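3.2 Application protocol and skin measurements

Each participant received a leave-on gel containing low molecular weight hyaluronic acid on one forearm and the same gel without the active ingredient on the other. Sides were assigned by a computer-generated list held by Kellico, which took no part in the measurements. Both gels were supplied by Rindska in identical unlabeled pump bottles. Participants applied one pump per forearm each morning and evening for 6 weeks and used no other product between the elbow and the wrist.

Skin hydration was measured by capacitance at baseline and at the end of weeks two, four, and six. Participants rested for half an hour with sleeves rolled up before the first reading. Five readings were taken within a marked square on the inner forearm, the highest and lowest were dropped, and the remaining three were averaged. Transepidermal water loss was recorded at the same site with a closed-chamber probe. The probe was zeroed before each participant, and readings that failed to settle within 2 minutes were repeated once and then treated as missing.

Surface roughness was assessed from silicone replicas. The replica material was mixed by hand, spread over the marked square, and peeled off after it had set. Replicas with trapped air bubbles in the central area were discarded and remade at the same visit. Samples were kept flat and away from direct light until they were read at the Livgate laboratory. Mean roughness was calculated from parallel profiles across the central area, following the line-spacing method of Kaczmarczyk. 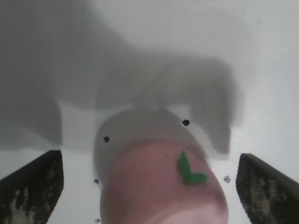 Figure 2

Profiles were leveled by subtracting a second-order fit to remove the natural curve of the forearm. No further smoothing was applied. Change from baseline was compared between forearms with a paired test for each outcome, and missing values were not replaced. Because three outcomes were tested at three visits, p values were adjusted by the Holm method. Visual grading of dryness was treated as a secondary outcome and is reported in Section 4.3.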